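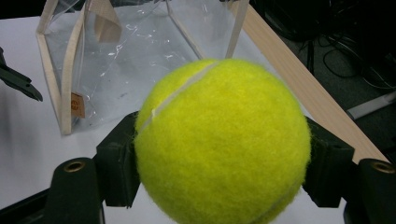 Tennis balls in the dryer with a down comforter – do they work, and will they leave color on it?

Posted in Laundry and Linens
Asked by Naledi Du Plessis, Evisbridge

I have a queen size down comforter with a white cotton cover. The care tag says machine wash cold, tumble dry low. I washed it last November in the big front loader at the laundromat and dried it for two full cycles. It felt dry on the outside, but a couple of days later it smelled musty and there were hard lumps in the corners. I ended up hanging it over two chairs for most of a week.

My aunt says to put tennis balls in with it. I have a can of new ones, the regular yellow-green kind. Two things I would like to know before I try it. Does the color come off on white fabric? And how many do I use? My dryer at home is a normal size electric one, and the comforter fills it a little more than halfway when dry. I don't want to buy anything special if I can avoid it.

3 answers

Cusar
Yes, they work. The balls knock the clumps apart so warm air can get to the down in the middle. Without them the wet down stays in a wad and the outside of the comforter dries around it, and that is where your smell came from.

Use three or four. More than that takes up room and makes a lot of noise.

On the color: new balls can leave a little dye or fuzz on white fabric, mostly when the dryer is hot. What I do is this.

Wash the balls first by themselves in warm water with a small amount of detergent. Let them dry.
Put each one in a clean white sock and tie a knot in the top. Old athletic socks are fine.
Run the comforter through an extra spin before you dry it. It should not drip when you lift a corner.
Set the dryer to low. Not medium, even if you are in a hurry.
Stop it every half hour, take the comforter out, shake it, and break up lumps with your hands. Turn it so a different side faces out when it goes back in.
When you think it is done, let it cool completely and then feel the corners. Warm down can feel dry when it is still damp.

Mine takes about 200 minutes in total, and it is a twin, so plan on most of a day at home for a queen. After the last cycle I leave it spread over a bed overnight before it goes in the closet.

Do not use balls that have been played with outdoors. The felt holds dirt and you will not get all of it out.

Bouzid
just use the laundromat dryer, the biggest one they have, and bring plenty of quarters. I never put balls in and mine is ok. It is synthetic though, not down, so maybe that is different

Cundance
Cusar's steps are good. I would add that the socks matter more than washing the balls. I skipped them once and got a faint yellowish mark near one edge of a pillow protector. It came out with a second wash, but I would not want to wash a queen comforter twice.

Wool dryer balls do the same job and are quieter. They are lighter, so you need five or six for something that heavy. If you already own tennis balls, there is no need to buy them.

Also check the seams before you wash. If there is a loose stitch, close it up first, or you will be cleaning feathers out of the lint filter. And empty that filter every time you stop to shake the comforter – down makes more lint than you would expect.

Comment from Naledi Du Plessis
Thank you. I found one open seam on the bottom edge, so I will sew that up before I start. I have plenty of old socks.

Comment from Cusar
Use small stitches on that seam. Down will work its way out through a very small gap.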